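シミュで成功率が高いのに机の物を落とす件(双腕・台車型)

1: erk_miso
Ersteadではなく Erkstead の環境セットを使って片付けタスクを回している者です。双腕の台車型で、長机の上のノートPCの縁をつまんで持ち上げ、指定位置に置き直すだけの内容。評価スクリプト上は成功が並ぶのに、ログを再生すると様子がおかしい。持ち上げた直後に把持が滑って、PCが机の向こう側に落ちる回が混ざっています。それが成功として数えられている。
246回まわして、目で追った範囲でも落下は一度や二度ではないです。同じ症状の人いますか。

2: 名無しの減速機
成功判定の条件は読んだ?「物体が初期位置から離れた」だけで通してる環境は前にも見た。落ちても離れたことには違いないからな。

3: erk_miso
>>2
読みました。初期位置からの距離と、グリッパとの接触が一定ステップ続いたこと、この2つだけです。最終姿勢は見ていません。なので誤判定の理由は分かるんですが、そもそもなぜ滑るのかが分からない。

4: kataude
自分はその手の数字を最初から信用していない。配布元の表に載っている成功率も同じスクリプトで出した値でしょう。だったら表ごと作り直しだと思うんだが。

5: Lerow勢
>>4
さすがに言い過ぎでは。Lerowのコントローラを載せて同じ机のタスクをやってますが、うちでは落ちません。摩擦係数の設定ミスを疑うほうが先かと。

6: kataude
>>5
「うちでは落ちません」は何回まわして、誰が最後まで見た結果?スクリプトが成功と言ったから落ちていない、という話なら何の反証にもならない。

7: Lerow勢
>>6
全部は見てないです。抜き取りで。

8: kataude
だと思った。

9: erk_miso
喧嘩はやめてください。再現条件を書きます。
タスクは机の奥側にあるノートPCを片腕で取るもの。もう片方の腕は使いません。台車は机の脇に寄せて止め、腕だけで届かせています。把持点はPCの縁で、重心からはかなり遠い。持ち上げの速度は既定値のままです。

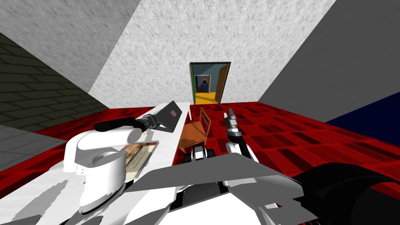
それで、持ち上げの指令が出てから165ステップ目あたりで手首の角速度が跳ねます。目標姿勢の補間が切り替わるところと重なっているので、自分は最初、軌道生成側のバグだと思っていました。ところが補間を単純なものに差し替えても跳ねる。位置が少しずれるだけで消えません。

10: 名無しの減速機
角速度が跳ねる前に指の接触力は落ちてる?そこの順番が大事。先に滑って、負荷が急に抜けたから手首が跳ねたという見方もできる。

11: erk_miso
>>10
あ、順番は見てませんでした。角速度のグラフばかり見てた。確認します。

12: nejimaki
横から。Osstead の古い版で似たことがありました。薄い物を二本指でつまむと接触点が片側に寄って、回転を止める摩擦がほとんど効かなくなる。で、物がぐるっと回って抜ける。摩擦係数を上げても直りません。上げすぎると今度は指にくっついて離れなくなって、それはそれで成功率が上がるという笑えない結果に。

13: kataude
>>12
その「くっついて成功率が上がる」をそのまま論文に載せたやつが絶対いる。

14: nejimaki
いるでしょうね。自分も途中まで気づかずに社内で報告してしまったので、人のことは言えません。訂正を出しました。

15: Lerow勢
摩擦じゃないなら質量の設定では?ノートPCのモデルに入ってる質量が実物とかけ離れてることはよくある。

16: 名無しの減速機
>>15
質量が軽すぎれば落ちにくくなる方向だろ。疑うなら重心と慣性。中身の詰まった板として計算されてるか、画面側と本体側で分かれてるか。開いた状態で固定されてるなら重心はヒンジ寄りになるはずだが、自動計算に任せてると変な値が入ることがある。

17: erk_miso
戻りました。接触力のログです。
>>10 さんの言うとおり、接触力が落ちるほうが先でした。手首が跳ねるのはその後です。軌道生成を疑って丸ごと書き直していた時間は何だったのか……。
慣性も見ました。開いた状態で一体の剛体扱い、値は自動計算です。重心の位置は自分の感覚だと少しおかしい気がしますが、実物を測っていないので断言はしません。

18: okoro_user
Okoro のグリッパモデルを使ってます?あれは指先の接触形状が箱一個で近似されているので、斜めに当たると角の一点でしか触れません。形状を差し替えたらうちではかなり減りました。

19: erk_miso
>>18
使ってます。それかもしれない。

20: kataude
減った、の根拠は?例の判定スクリプトではないよね?

21: okoro_user
>>20
再生を見て数えました。100%そのせいだとは言ってません。まだ落ちる回はあります。

22: kataude
それなら聞く価値がある。疑って悪かった。

23: tsukue_no_hashi
実機をやってる側からすると、把持点を縁にしている時点で怖いです。開いたPCの端だけを片手でつまんで持ち上げるなんて、人間でもあまりやらない。方策がそこを選んだのか、こちらが指定したのか、どっちですか。

24: erk_miso
>>23
方策が選んでいます。報酬が接触の早さに寄っているので、いちばん近い縁に行くんだと思います。

25: tsukue_no_hashi
それは実機に持っていかないでほしい。判定が甘くて、報酬が早さ重視で、接触形状が粗い。どれか一個を直したところで残りの穴を方策が見つけますよ。落ちたPCは壊れるし、落ちる先に人の足があることもある。

26: Lerow勢
>>25
シミュの話に足を持ち出すのはどうなんだろう。実機では力制限も非常停止も入れるのが前提でしょう。

27: tsukue_no_hashi
>>26
力制限は腕がぶつけたときの話で、つかんだ物が抜けて落ちるのは止められません。非常停止を押して指が開く設定になっている機体だと、むしろ押した瞬間に落ちます。そちらの停止時の指の挙動、確認してあります?

28: Lerow勢
……確認してきます。

29: 名無しの減速機
とりあえず判定を直すのが先だな。終了時に物体が机の面より上にあること、傾きが範囲内であること、指を離してからも静止していること。これを足して回し直せば、今の成功率がどれだけ水増しか分かる。

30: erk_miso
>>29
足しました。過去ログにも当てられる形にしたので、全部に再判定をかけています。接触形状と把持点の制限はその後に別々に試します。まとめて変えると何が効いたのか分からなくなるので。

31: kataude
配布元には報告した?

32: erk_miso
>>31
判定の件だけ先に出しました。返事は「想定された仕様です」でした。再生ログを付けて出し直します。

33: kataude
落下が仕様。なるほど。

34: Lerow勢
確認してきました。うちの機体、停止で指の保持力が抜けます。あと抜き取りを増やして再生を見たら、落ちてる回がありました。>>5 は取り消します。ただ接触形状は箱近似ではないので、okoro_user さんの説だけでは説明がつかないです。

35: okoro_user
>>34
それは気になる。把持の角度と指の開き幅のログがあれば見たいです。

36: Lerow勢
今夜まとめて上げます。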